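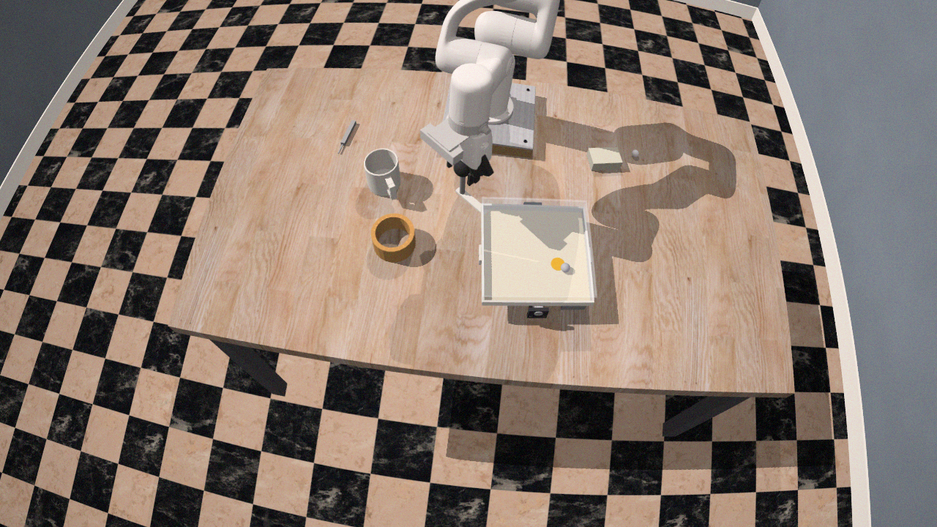

Géza Virág wants to know why I'm still on the two-finger gripper when the Wadby suction cup would lift most of this stuff in one go. He left that under my April post, and he has a point for anything with a flat top. A mug or a roll of tape is another matter. The cup needs a sealed patch to pull on, and the rim of a tape roll doesn't give it much.

So I stayed with two narrow fingers and spent my evenings in the simulator on the other half of the question, the wrist camera. I had two lens settings to compare, both with the same arm, the same table and the same controller gains. The first is the narrow one that came with the Marcombe profile. The second is wider and was sent to me by Ákos Pálfi, who uses it with his own fingers.

With the narrow setting the tape gets cropped as soon as the arm moves in. My ring detector wants a closed outline, so a partial rim is no use to it. I ended up adding a rule that backs the wrist off and looks again, and that slows every pick down.

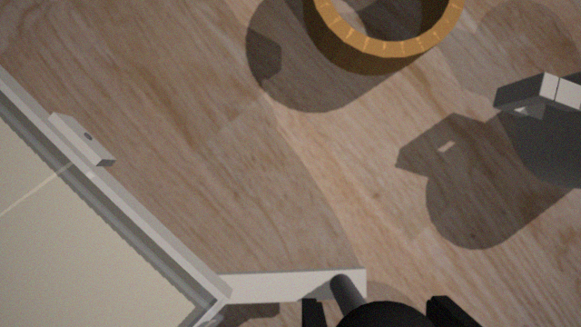 *Wrist camera, tape roll at the top edge, gripper at the bottom.*

The other thing I had to deal with was shadow. The arm throws big dark shapes on the wood, and my first threshold treated some of them as objects. Raising it to 77 fixed most of that – the mug's shadow still gives me trouble at some angles.

I ran 400 picks with each setting, spread over three evenings. The wide one had 16 fewer retries on the tape. On the mug I couldn't separate them. Small flat things are still the weak spot for two fingers, whichever lens is on, and there I would happily let Géza have his suction cup.

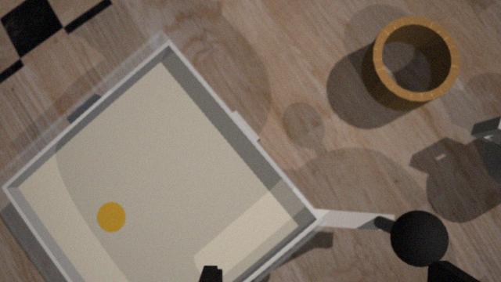 *Wrist camera again, with the whole ring in view and a yellow disc in the tray.*

I'm keeping the wide setting for now. The Grelero controller is next, once Lieven Van Loon sends over the joint limits he promised me. If anyone has used it with a suction cup and fingers on the same wrist, I'd like to see your config file.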